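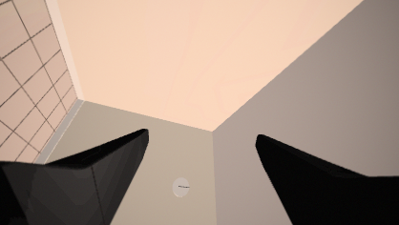
# Wrist camera in simulation: fingers hide the lower corners, swap the gripper or move the camera?

**sturnetti_bench**

I am comparing two parallel grippers in simulation before we order one for the Narnberg cell. The render at the top is from the wrist camera with the first gripper open and nothing in the grasp. The fingers take up both lower corners, and the only feature between them is a small pale disc on the beige-grey panel.

The other gripper, a Giden, has slimmer fingers but less stroke. With the same camera mount it leaves more of the wall visible, and the detector finds the disc in more poses. I ran 300 poses per gripper. The one shown lost the disc in 24 of them, the Giden in 20. I don't know if that difference means anything.

Two things I would like to settle:

- Is it normal to accept this much finger in the view, or should I raise the camera?
- The right finger renders almost solid black and the left one charcoal. Both use the same material. Is that a fault in my setup?

**pallet_and_pin**

24 against 20 out of 300 is too close to choose a gripper on. Run the same poses again with a different random seed and see whether the order holds. Also check that both grippers got identical poses. If the sampler rejects collisions, the wider fingers will have been given an easier set without you noticing.

As for the camera, keep the fingertips in view. If you servo on the image you need both tips and the gap between them. What you can lose is the base of each finger. Try the following:

1. Move the camera back along the approach axis in small steps and leave the tilt alone.
2. Render with the gripper fully open and fully closed at each step.
3. Stop when the tips are still clear of the image border and the finger bases take up less of the corners.
4. Repeat the hand-eye calibration, even in simulation, if your controller reads the transform from a file.

We did this with a Huamán arm in November. The first results were nonsense because the controller was still loading the old transform.

On the shading, look at the lights before the material. With one directional light, two mirrored faces will not get the same amount. Your left finger has visible grey bands and the right one hardly any, which fits. Add a weak ambient term and compare again.

**ohmsweetohm**

Just get the slim one. Less finger, more picture.

**quietflange**

I would not pick on view alone. Stroke matters more if your parts vary in width, and you haven't said what you are gripping.

One addition to the shading point. If the detector is trained on these renders, vary the light direction between episodes. Otherwise it can learn that the right-hand finger is always the black one, and it may do badly on the real cell. The disc is also only slightly lighter than the panel, so I would log its contrast for every missed pose. Some of the misses may have nothing to do with the fingers.

**sturnetti_bench**

The sampler was rejecting collisions, so the two sets were different. I have fixed the pose list at 199 that are valid for both grippers and am rerunning. Parts are flat brackets, all one width, so the shorter stroke would be enough. Camera offset is next.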